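Last updated: January
245 shares · 13 comments

Chapter 9
How a Trade Comes Together

If you have ever followed a basketball team through a long winter, you know how quickly a rumor can take over the dinner table. In this chapter we will take our time with the quieter side of it all – the salaries that have to match, the draft picks added late, and the phone calls that go nowhere. We begin with the Ulcombe club, which had 30 games left and one guard too many.

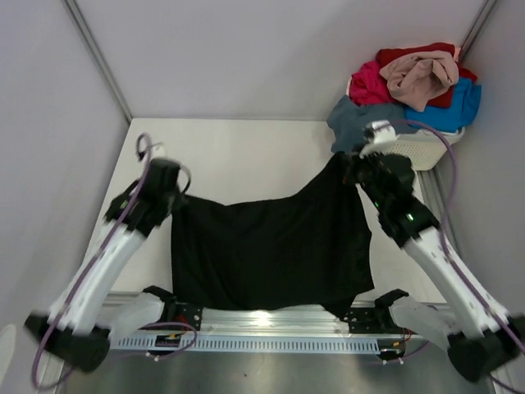 ULCOMBE, January – The first offer came in before breakfast, and the front office said no.

We use cookies to remember your page.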